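Robot Operators, Two-Arm Sorting Station (part-time, on site)
Location: Danbridge
Company: Astthorpe
Positions open: 7

Astthorpe sells Predel, a two-arm tabletop kit for sorting small parts. We are hiring operators to run the kit through sorting tasks before the next version goes to customers. 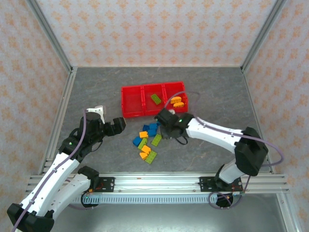
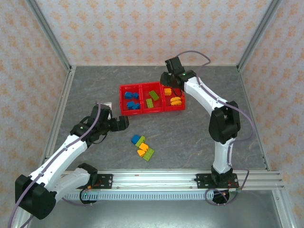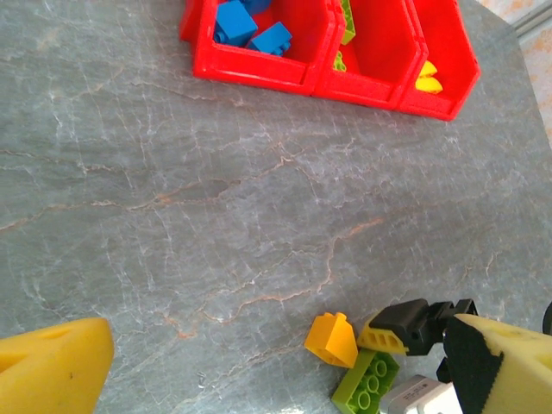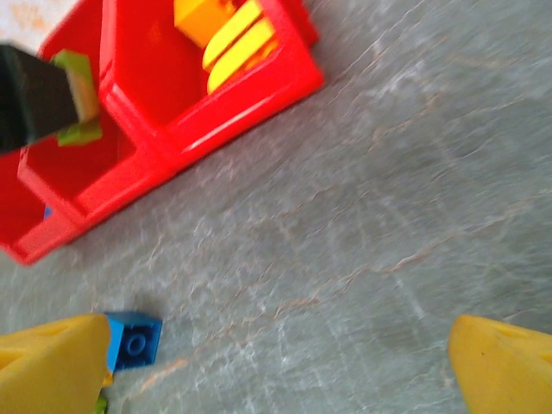

Sorting toy bricks into a red divided tray with the Predel kit.

What you will do
Guide both arms through brick sorting, one color to a compartment. Reset the table between runs. Log dropped bricks, missed grips and cable snags. Write a short note at the end of each shift. The target for the whole group is 2,000 logged runs.

What we ask
Steady hands and patience with repeated work. Normal color vision, with or without glasses. Able to sit for up to two hours between breaks. Basic typing. Experience with robots is not needed, and training is paid.

Hours
Shifts start at 9 a.m. and run four hours. Training is held on Monday. The work begins in June.

Not included
Repairs and wiring are handled by Begović, our service contractor. Operators stop the arms and report the fault.

How to apply
Send a resume and the days you can work through the jobs page. Quote reference 337. Applicants who are shortlisted will be asked to come in for a half-hour trial at the station.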